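**Stage and audience check, Ravdale studio** — 2019-02-07, Kristine Maglaya

- [x] Exits clear, both sides of the seating
- [x] Stunt area taped off. Redo the tape by the desk.
- [ ] Extinguisher behind the band riser: tag expired in June. Ask Butov for a new one.
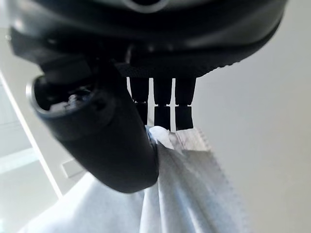

Seating is set for 353 and the back row still rocks. Kamrul Roy to tighten it before doors. 

- [x] Host mic and spare tested
- [ ] Prop car brake: recheck after rehearsal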